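Notes from the Callville Neighbors newsletter, April 2026

Well, my old family PC finally quit, and I've been putting off the job I promised you all last fall - sorting out the family photos. My cousin Fanni Kun had been after me for ages. There were 3754 of them on that machine, plus two shoeboxes of prints from my grandmother's side (the Lukoševičius side, for those keeping track).

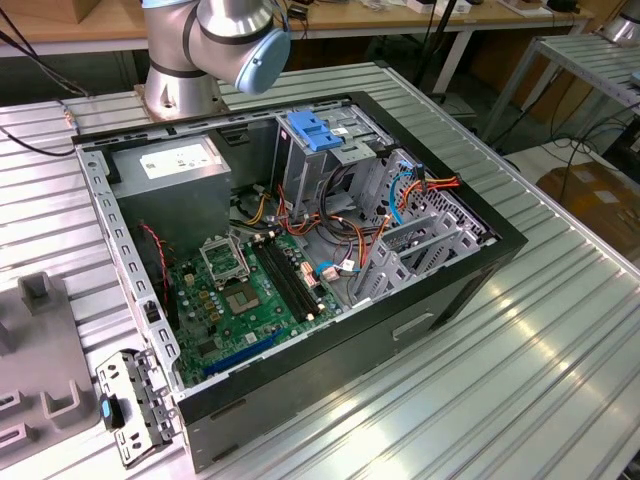 Getting started

I tried to go by year and gave up by lunchtime. Half the prints have nothing on the back, and the other half say things like "us at the lake." Which lake?! So now I go by person. One folder per person, and anything with more than three people in it goes in a folder called Crowds. 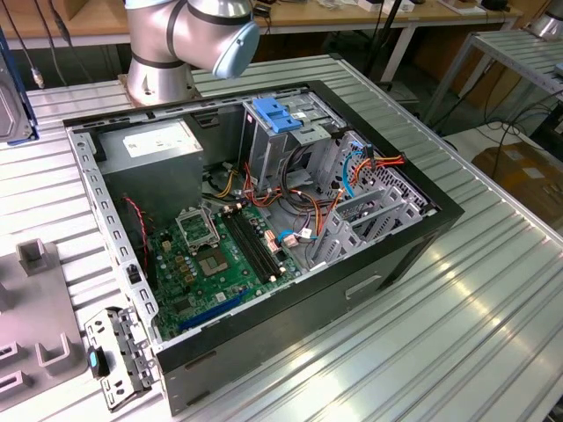
Page last changed: April 2026

Lerato Chauke from the library came by with a stack of acid-free envelopes and wouldn't take a dime for them. She also told me to write on the backs in soft pencil, never pen, and I had to confess I'd already done 50 in ballpoint. Oh well. 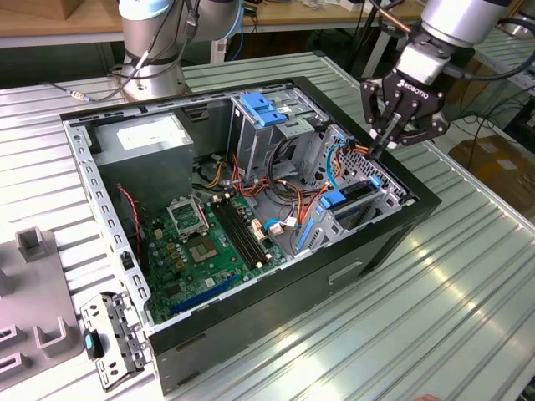

She thinks the lake might be the one north of Callville, before they put in the boat ramp. If anybody remembers a green dock with a diving board there, please call me! My aunt swears it was a different lake and she's not budging.

I'm aiming to be through Crowds by summer, and I'd love to see what the rest of you have tucked away in closets. Get your pictures saved in two places, please, and give one copy to a relative across town. For anyone whose photos are on an old desktop, the part you care about is the hard drive, like the one in the bright blue plastic holder. Don't let the computer go to the recycler with that still in it. Prints can come to my porch any evening after supper.

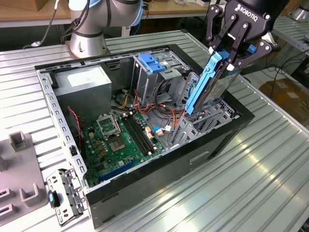 Scanning is the slow part, and my kitchen table has pretty much disappeared under it. I do a few while the coffee brews and a few more after the dishes. If you're wondering which piece of an old tower holds your pictures, look for a drive in a blue caddy like that one, though yours may be in a plain metal cage. Fanni has offered to do the wedding albums, bless her.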